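Team trip in November, hotel or cabins?
Forum: Travel & Team Tours

wingback_wes
Hi all, I got stuck with planning our club's preseason trip and I could use some help. We're a field hockey club, 34 people counting coaches, and we want 5 nights somewhere mild with a decent turf nearby. Right now it's between a hotel in Mosoti and the cabins at Judano. There's a team dinner on the last night. 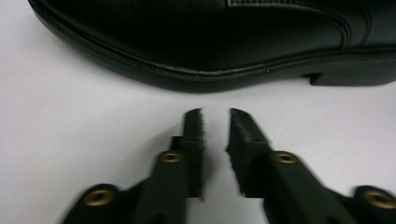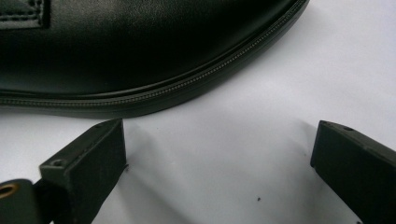
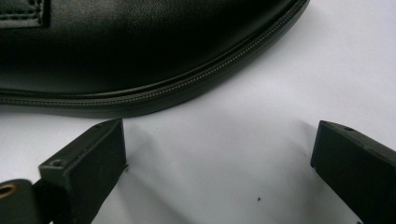
Re: Team trip in November, hotel or cabins?
pushpass7
Cabins, no question! We did Judano two years ago and it's still the trip everybody brings up. You cook together, you sit outside at night, the kids who never talk to each other end up doing dishes side by side. Only catch is the turf is a 7 minute drive, so you need vans.

Re: Team trip in November, hotel or cabins?
greta_in_goal
Gotta disagree with pushpass. We had the cabins too and I slept terribly. Thin walls, one shower per cabin, and half the team was wiped out by the second practice. If you're going there to train, book the hotel. Ours had breakfast out at 6:30 and I could walk to the field with my pads on.

Re: Team trip in November, hotel or cabins?
pushpass7
Well sure, if you want to eat dry eggs in a conference room :) We had no trouble with sleep. Maybe don't put the U18s next door to the coaches?

Re: Team trip in November, hotel or cabins?
greta_in_goal
I WAS next door to the coaches. The coaches were the problem.

Re: Team trip in November, hotel or cabins?
benchwarmer_lou
Whichever you pick, ask who handles the field time. We booked through Warkine and they had us down for the evening slot on Thursday when we'd asked for mornings. Soudabeh Moradi in their office fixed it the same day, but get it in writing. Also they wanted a 200 dollar deposit for the practice goals, and that wasn't in the quote.

Re: Team trip in November, hotel or cabins?
wingback_wes
Ugh, good to know about the deposit. Has anybody used Trillomow for the vans? They're cheaper but I can't tell if stick bags fit in the back with all the seats up.

Re: Team trip in November, hotel or cabins?
benchwarmer_lou
They fit if you take out the rear bench. Goalie gear is another story, get a trailer.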